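Esmont Open Snack Bin, small size: review after eight months

I bought the Esmont bin in December to deal with candy and chip bags in the den. Before that they went in a drawer, where they got crushed, or on the arm of the couch. The bin is an open box with a black rim and sides you can see through. It has no lid and no handles. I paid $14 for it, and I have since bought a second one for the hall closet.
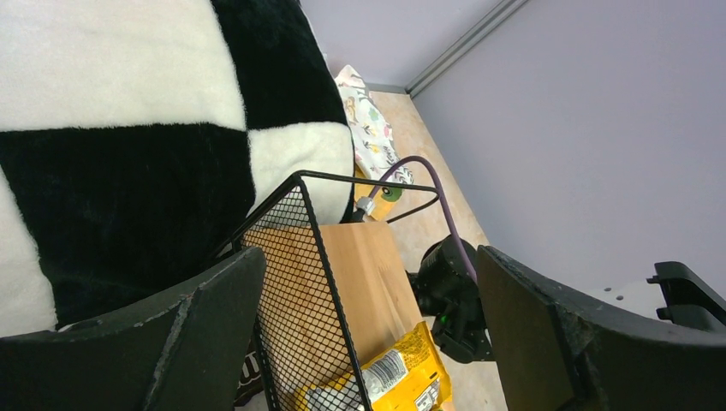
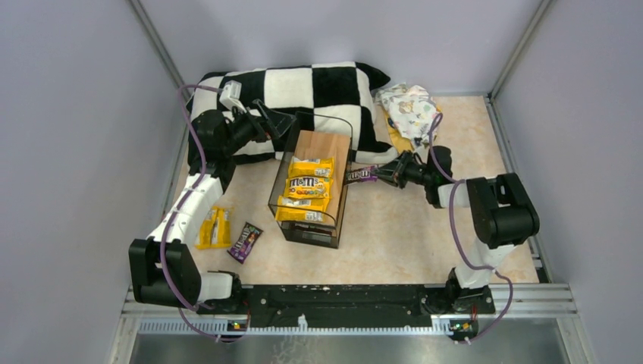
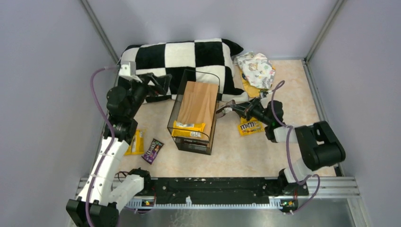 Yellow snack packaging in the bin, with the black-and-white checks nearby.

Will small candy packets stay upright in an open bin, or do they slide down flat?

They slide down flat if the bin is less than half full. Single-serve packets are slick and uneven, and with nothing behind them they end up lying across the bottom. Fill the bin more, or put something heavier at the back for them to lean on. A block of scrap wood does the job well. A paper bag with the top folded open also works, and you can keep the loose pieces in it.

Size

The small bin is eight inches on the long side. That is enough for a week or so of snacks for two people. Full-size candy bags fit if they stand on end, though the tops stick up above the rim, and a family-size chip bag takes up the whole thing. If chips are mainly what you buy, get the larger size.

The depth is good. You can get your hand to the bottom without tipping the bin over, and small packets don't fall out when you carry it from one room to another. I wouldn't want it any shallower.

The size printed on the packaging is the outside measurement. The inside is a little smaller, so allow for that if you plan to set another box or a divider in it. I cut my first divider to the printed size and had to trim it.

Build

It came in one piece, so there was nothing to put together. The corners were square and it sat flat on the floor without rocking. I checked it again when I started writing this and it still sits flat. The rim has one small scuff near a corner from being dragged along a bookcase.

On the kitchen scale it came to 373 grams empty. That is light enough that it moves if you bump it with your foot. On a hard floor it slides easily. I stuck four felt pads on the bottom to protect the floor, and if anything they made it slide more. Rubber feet would have been the better choice, and those are what I put on the second bin.

The rim is smooth on top. The inside edge of the rim is less smooth, and thin wrappers sometimes catch on it when you pull them out quickly. I had one packet tear open that way. I ran a fingernail file along the worst spot and it hasn't happened in the same place again.

Daily use

The main reason to buy one of these is that you can see what is left. With the old drawer I bought duplicates all the time, and now I look at the bin before I go to the store. The label side of a package is still hard to read from across the room, but the color of the wrapper is enough to tell what it is. Yellow is peanut, brown is plain, and anything purple in our house goes first.

The bin is also easy to sort. I take everything out, put the older packages on one side and the newer ones on the other, and load the newer ones first so they end up at the bottom. It takes a couple of minutes. The opening is as wide as the box itself, so you aren't fishing around under a lip.

What it doesn't do is keep anything fresh. It is an open bin. Opened bags need a clip, and chocolate shouldn't be left in it anywhere the sun comes in. Mine sits next to a floor cushion on the shaded side of the room, and sealed packages have been fine there. I would not use it in a house with ants, or with a dog that can reach it.

Keep soft furnishings a few inches away if you can. Long-pile fabric sheds, and the fuzz finds its way into the bin and sticks to the wrappers. I had a throw bunched up against mine for a while and ended up picking fibers off everything.

Cleaning

Crumbs and sugar dust collect in the corners. I empty the bin over the trash, tap the bottom, then go over it with a damp cloth and dry it with a towel. A soft paintbrush gets the corners better than the cloth does. I haven't put it in the dishwasher. The tag said to wipe clean only, and it doesn't get dirty enough to need more than that.

Compared with others

Before this one I had a Trullwood bin with a hinged lid. It kept dust out, but the lid had to be held open with one hand, and within a few months it was propped open all the time. The Trullwood only came as a set, and the set cost $42. Two of the three bins never got used. The Esmont is the better buy if you just want one open bin.

I also borrowed an Ellwood basket for a weekend. It is softer and looks nicer in a living room, and it is quieter on a hard floor. The sides sag when it isn't full, though, and you can't see into it unless you are standing over it. I would use the Ellwood for mittens or yarn and the Esmont for food.

The Irnby divided tray came up when I was looking. I didn't buy it because the sections looked too narrow for anything except bars. If you only keep bars, it may be worth a look.

Good points

Contents are visible from the side
Opening is the full width of the bin
Deep enough to carry without spilling
No assembly

Bad points

Too light, slides on hard floors
Inside edge of the rim catches thin wrappers
No divider included
Printed size is the outside size

A divider would make this a much better product. Even one loose panel would keep the packets standing when the bin is half empty. As it is, you have to find something to use, and most people will have a wood block or a stiff box that fits.

I would buy it again at the same price. I would put rubber feet on it the day it arrived and check the inside of the rim before loading it. For the hall closet I may move up to the larger size, depending on how much Halloween candy comes home this year.

Rating: 4 out of 5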